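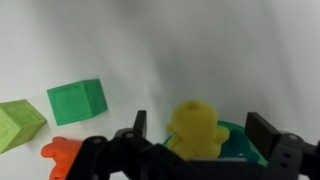 Yellow figure between the gripper fingers, two green cubes to the left.

Vollden Robot Club: common questions

Who can join?
Anyone aged 8 to 16. You don't need any experience.

What do members do?
They teach an arm to pick up small toys and put them where they're told. Each pair keeps a log of every try. Last year's log ran to 544 entries.

Do I need my own kit?
No. Bring a notebook. Laptops stay at the club.

Is there a contest?
Yes, the Nivell Cup in March. Entry is optional.

Can parents stay?
Yes, but please keep behind the yellow line.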